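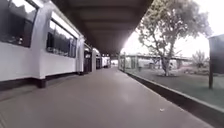 Clitar Walkway Sweeper – Setup and Care

The Clitar is an autonomous sweeper for covered walkways, arcades and open-sided corridors with a hard floor. It is made by Ruvmont and supplied with a charging dock, one set of brushes and a tool roll. The information on this page applies to the standard machine and to the version with the wide hopper.

Suitable sites

The Clitar is intended for long, straight runs of concrete or sealed paving with a wall on one side and a raised curb on the other. It picks up dry leaves, paper scraps, grit and grass clippings. It does not collect standing water or wet mud. A walkway beside a lawn is a normal site, provided the curb is continuous along the section to be swept. Where the curb stops, fit the magnetic boundary strip supplied as an accessory.

Large windows and polished concrete need attention during setup. The laser scanner can read through clear glass or pick up a reflection from it, and the machine may then place the wall in the wrong position. On walls with a solid lower panel, lower the scanner bracket until the beam falls below the glass. The bracket has six positions. Tighten both clamp screws after moving it and repeat the level check.

Installing the dock

Place the dock against a wall, under cover, with clear floor in front. Do not set it in a doorway or between a pillar and a door. The dock must stand level and is fixed with two anchors. Route the supply cable along the wall side so that the side brush cannot reach it.

Mapping a walkway

1. Remove bins, chairs and door wedges from the route.
2. Drive the machine by hand from the dock to the far end of the walkway, keeping to the middle of the floor.
3. Return along the curb side at the slow setting. The edge sensor records the curb on this pass.
4. Mark each doorway on the map as a yield point. The machine stops there before crossing.
5. Save the map and run one supervised cycle with the brushes raised.

Strong contrast between a roofed floor and open daylight can affect the front camera. If the machine hesitates near the end of a walkway, set exposure to Manual and repeat step 5. Evenly spaced pillars can also cause position errors, as one bay looks much like the next to the scanner. Two reflector tags, fixed at opposite ends of the route, correct this in most buildings.

Routine care

After each shift: empty the hopper, wipe the edge sensor, check the side brush for string.

Weekly: clean the scanner window with a dry microfiber cloth. Do not use glass cleaner – it leaves a film that shortens the range.

Every 100 operating hours: remove the main brush, clear the bearings and turn the brush end for end. Check the drive belt for cracks and inspect the charging contacts.

Replace the main brush when the bristles reach the wear mark.

Replacing the edge sensor

The edge sensor sits behind the right-hand skirt. Switch off at the isolator, remove the eight skirt screws and unplug the gray connector. The new sensor fits one way only. Run the curb calibration before returning the machine to service. The old calibration is not valid for a new sensor, even one of the same type.

Common faults

Machine stops in open floor: clean the edge sensor, then check for dark patches or deep shadow at the curb.
Machine pulls toward the wall: side brush worn or bent.
Fine dust left behind: hopper seal out of its groove.
Dock not found: reflector tag dirty or moved.

Service

Parts and bench repairs are handled by the Dankwa workshop. Contact Adjoa Amegashie for parts and Gaétan Turcotte for calibration questions. Please have the serial number ready, which is stamped under the hopper lid.

Page revised 25/09/2021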